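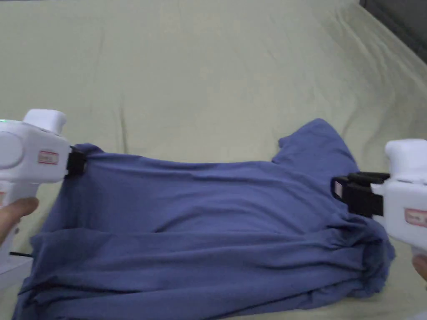

**What makes one fabric wrinkle more than another?**

Mostly the fiber it's made from, and after that how tightly the yarn is twisted and whether the cloth is knitted or woven. Linen creases if you so much as look at it. Wool shakes itself out overnight on a hanger.

# Chapter 6: Why Cloth Creases

I failed my first textile science quiz on this exact topic, so if the last chapter left you a bit dizzy, you're in good company. We spent a lot of pages on how fibers become yarn and yarn becomes cloth. Now we get to bend the stuff and see what happens!

Start with a single cotton fiber. It's nearly all cellulose, which is a long chain of sugar units, and neighboring chains cling to each other through weak links called hydrogen bonds. Bend the fiber and some of those links let go. Leave it bent for a while and new ones form in the new position. Now the fiber is happy being bent, and you have a crease. Water speeds the whole business up (it slips in between the chains and loosens their grip), and that's why a shirt forgotten in the washer comes out looking like a road map – and also why a steam iron works so well.

Polyester is another story. It hardly takes up any water, and its chains stay put until you heat them well past anything a warm day can manage. Fold it, unfold it, and most of the fold is gone. We'll come back to blends in section 6.3, once you've got the two extremes straight.
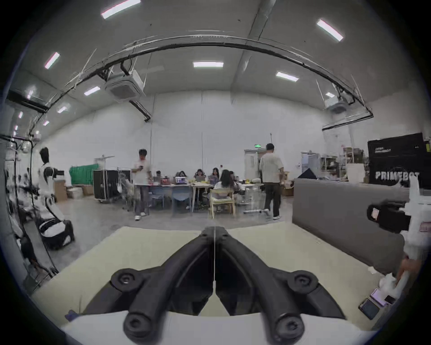
*Text and exercises by Akash Sandhu*
*Revised Jan 10, 2021*

## 6.1 Measuring a crease

You can't do much science with "pretty wrinkled." The usual approach is to fold a small strip of cloth, press it under a known weight for a set time, take the weight off, and measure the angle the strip opens back up to. That's the *recovery angle*. A strip that springs completely flat scores 180 degrees, and one that stays shut scores zero.

When I was a student at Nerkcombe we had one old Merker tester between 25 of us, and you learned fast to cut your strips before class. Cut them along the warp and across it, too. I skipped the second set once, got lovely numbers, and had to do the entire report over in November. 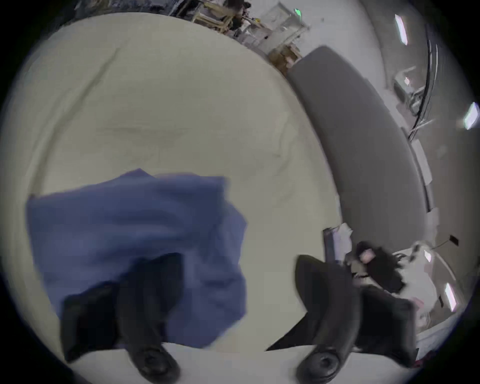

Knits usually do better on this test than plain weaves made from the same fiber. The loops in a knit can slide and change shape a little, so the yarn itself doesn't have to bend as sharply. A tight weave gives the yarn no room to move, and the fibers take all the strain. Keep that in mind when you reach the Puvholm data in Table 6.1, where the cotton jersey and the cotton poplin are listed side by side.

Before you read on, find two pieces of clothing at home, one knit and one woven, both 100 percent cotton. Squeeze a handful of each for a slow count of 25, let go, and sketch what you see. Bring the sketches with you to section 6.2.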